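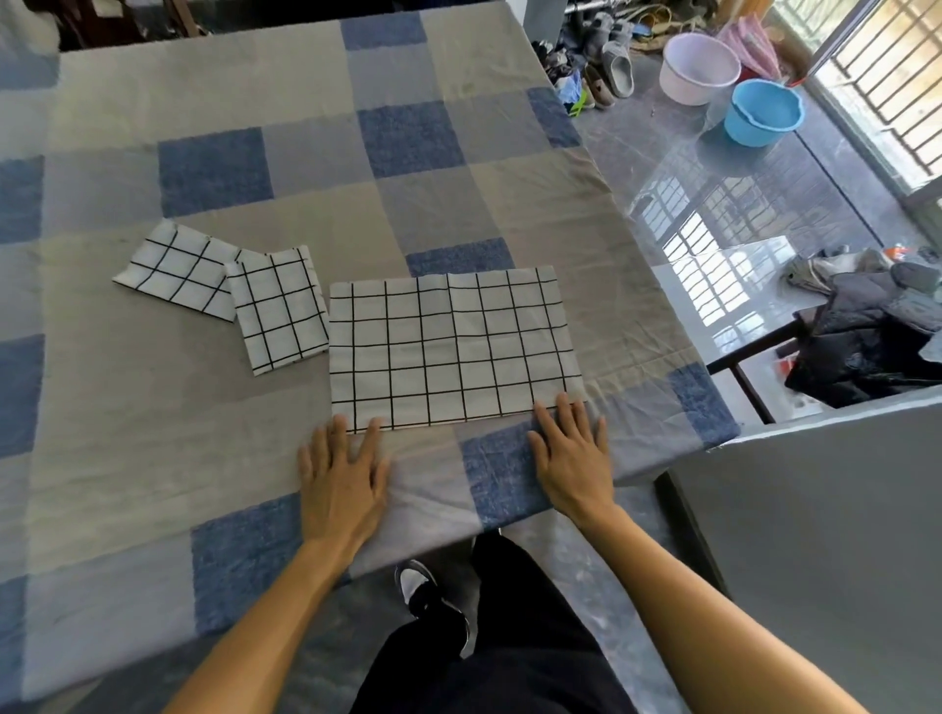
Why does a water utility sell less water than it puts into its pipes?

Part of the water leaks out before it reaches a customer, part is delivered but measured too low or billed incorrectly, and a small part is used for purposes the utility permits but does not charge for, such as flushing mains and fighting fires.

Chapter 6
Water Loss in Distribution Systems

6.1 Scope of the chapter

The previous chapter followed water from the treatment plant to the storage tank. This chapter begins at the tank outlet and ends at the customer meter. The pipes between these two points are mostly buried, many are older than the records that describe them, and their condition usually has to be worked out from indirect measurements. The main tool for doing so is the annual water balance.

A water balance is a form of bookkeeping. The volume entering the system during a fixed period is set against every known use of water in the same period, and the difference is the loss. The arithmetic is simple. The difficulty lies in the quality of the volumes, each of which carries an error of its own, and in the fact that the quantity of most interest is found by subtraction. All of the errors in the measured volumes end up in the result.

Readers should already be familiar with flow measurement in full pipes (Chapter 3) and with the relation between pressure and discharge through an orifice (Chapter 4).

6.2 Terms

System input volume is the water supplied to the distribution system, corrected for known errors in the production meters. It includes water bought from a neighboring utility.

Authorized consumption is the water taken by registered customers and by others who have permission to take it. It may be metered or unmetered, billed or unbilled.

Water loss is system input volume minus authorized consumption. It has two parts. Apparent losses are volumes that reached a user but were not correctly recorded: meter error, data handling error, and theft. Real losses are volumes that physically left the system through leaks, breaks, and tank overflows.

Nonrevenue water is system input volume minus billed authorized consumption. It is larger than water loss by the amount of unbilled authorized consumption. The two terms are often used as if they meant the same thing, and a reader comparing published figures should check which one is intended.

6.3 A first example: Hestedness

The Hestedness system is supplied from a single source, the Greltuvetti reservoir, through one treatment plant and one production meter. It has no connection to another utility. These features make it a convenient case, and it will be used again in Sections 6.6 and 6.9.

The balance for one year, in million gallons, is as follows.

System input volume: 1049
Billed authorized consumption: 700
Unbilled authorized consumption: 6
Water loss: 343

Apparent losses were estimated at 17 million gallons, nearly all of it from worn residential meters that under-register at low flow. Subtracting this from the water loss leaves 326 million gallons as real losses.

Two points should be noted. First, the figure for unbilled consumption is an estimate based on hydrant flushing logs, and an error of even one-half in this figure would change the real losses by less than one percent. Second, an error of two percent in the production meter would shift the result by 21 million gallons - more than the whole of the apparent losses. Effort spent on checking the input meter is therefore seldom wasted.

The balance was prepared by Nevzat Güler from records closed at the end of March. Because customer meters were read on a rolling schedule, the billed volume had to be adjusted to match the period of the production record. The adjustment is worked through in Section 6.4.

6.4 Matching the measurement periods

A production meter is commonly read every day, while a customer meter may be read once a month or once a quarter. Volumes billed in a given year therefore include some water delivered before the year began - and leave out some delivered before it ended.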